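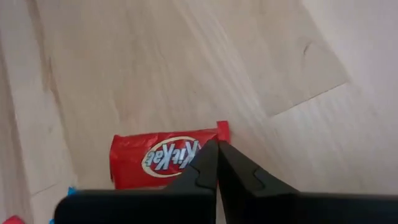 4.2 What people said when the ad came back

I should say up front that I went into this part of the study expecting a fairly boring answer. An ad upsets people, the company pulls it, the company says sorry, and everyone moves on to the next thing. That was the pattern in most of the older cases I covered in Section 2, and I figured the Sanent commercial would fit right in. It didn't, and I want to spend some time on why.

A quick reminder of the case. Sanent sells home fitness gear, and its spring spot showed a husband leaving a rowing machine in the hallway as a surprise for his wife, who then spends the rest of the ad getting thinner while he eats dinner alone and looks pleased. The complaints were mostly about the husband. The ad came down after nine days, and on May 27, 2022, the company put out a short apology. Then in July it ran the same ad again, recut, with the roles swapped. So now it was the wife who bought the machine and the husband who did the sweating.

I collected 1278 public comments across the two rounds. Of these, 798 came from the first round and the rest from the second. Lenka Sýkora and I each coded all of them separately, using the tone categories from Section 3, and we met up afterward to argue about the ones where we disagreed (there were plenty, mostly sarcasm). Kvido Šimek settled the last few for us, which he did very quickly and, I think, with some enjoyment.

As Figure 3 shows, the first round was angry in a pretty simple way. People named the husband, said what bothered them and left. Comments were short. Hardly any of them mentioned Sanent by name, and I found that surprising, given that the logo was on screen for the whole last shot. The anger went to the character. Halás argued something similar in his work on the Kratochvíl coffee campaign, where viewers wrote to the grumpy father-in-law as if he were a real man who might write back.

Figure 3. Tone of comments by round, as a share of all coded comments in that round. Mixed-tone comments are counted under the stronger tone.

The second round is where it gets messy. I had guessed that swapping the roles would either calm people down or make them laugh, and a fair number did laugh. But the largest group was annoyed at the company, and this time they used its name. They wrote things like "so you think we were mad about which one of them was on the rower" and "did anyone there read a single comment." One woman wrote a long and very funny post comparing the recut to a restaurant that gets a complaint about the soup and brings out the same soup in a different bowl. I've quoted it in full in the appendix, because I couldn't bring myself to trim it!

Now, there's a group in here I nearly missed. Roughly 50 commenters in the second round said they had liked the original and felt scolded by the recut. My first pass had them lumped in with the general complaints, and it was Lenka who noticed that they were complaining about something else entirely. They weren't hostile to the people who had objected in the first round, or most of them weren't. They just felt the company was using them to make a point. I'd love to know if these were regular customers, but the comments don't tell me that and I don't want to guess.

We also talked to people directly. Miroslava Tichý ran the group interviews in Morno, and what she heard there lines up with the comments in some ways and not in others. The interview groups were a lot gentler. Face to face, people kept making excuses for the husband – he meant well, maybe she had asked for it, maybe there's a longer version. Nobody wrote anything like that online. Vávra has suggested that people soften when they have to explain a joke or a grievance to strangers in the same room, and I think that covers part of it. I also think we didn't help matters by showing the ad twice before asking the first question. By the second viewing several people were humming the music.

One more wrinkle before I get to the Plollow case. The apology itself got very little attention in either setting. Of everyone Miroslava spoke with, only two remembered that there had been one, and one of those two thought it had come from the actor. In the comments it comes up mostly in the second round, where people dug it out and quoted it back at the company. I'll return to that in Section 5, where the timing of apologies gets its own discussion.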